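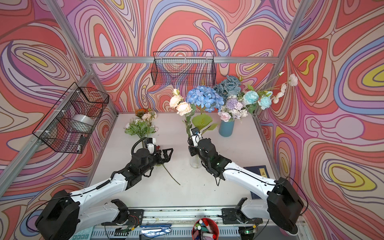 # Pay for the arms, think twice about the booth

Trastumer sells its two-arm bench kit in two versions. The plain one is a pair of arms on a rail. The other, which the catalog calls the Testum package, adds a framed booth with printed wall panels, wire baskets and a service plan. I think most small buyers should get the plain one, and I say that as someone who bought the package.

Our shop in Flernomstead makes up artificial flower arrangements for hotels and waiting rooms. The work is dull and it is hard on the hands. A stem has to go into a vase at the right angle, then another beside it, and a customer who orders 100 matching vases wants all of them to match. We bought the kit to see how much of that the arms could take over.

The arms themselves are good value. Each one has a parallel gripper with a small camera at the wrist, and the cameras are what make flower work possible at all. Silk stems bend, the heads are heavier than they look, and two roses from the same box never sit the same way. Holding a stem above a clear glass vase is a fair test of a machine, and these two can be taught to do it in an afternoon. Daisies on long stems are harder. Hydrangeas are easy to grip and hard to place, and we still do most of those by hand.

The booth is where I part ways with the sales material. Trastumer says the patterned walls train the system to cope with busy surroundings. That may be true for a buyer who moves the kit from room to room. Ours sits on one bench, under the same lights, and we ran it for a month with the panels and a month with plain white board. I could not tell the two months apart from the finished vases. The coral and yellow swirls do get tiring to look at by four o'clock.

The frame is solid and I would keep it. The baskets are useful too, though ours are held on with cable ties and I had expected a proper bracket for the price. Kinnunen, the other supplier we looked at, sells a bare frame separately. Trastumer should do the same.

Then there is the service plan. It costs 195 a month and covers remote help and software updates. In four months we have used the help line twice, both times for a gripper that needed recalibrating. The steps are in the manual. The booth panels added another 1,913 to the invoice. For a shop our size, that money would have gone further on spare gripper fingers and better vases.

Trastumer has built a decent pair of arms and wrapped them in extras that suit a lab. It should let a small shop order the arms, the rail and the frame on one line of the price list, with the service plan sold by the call.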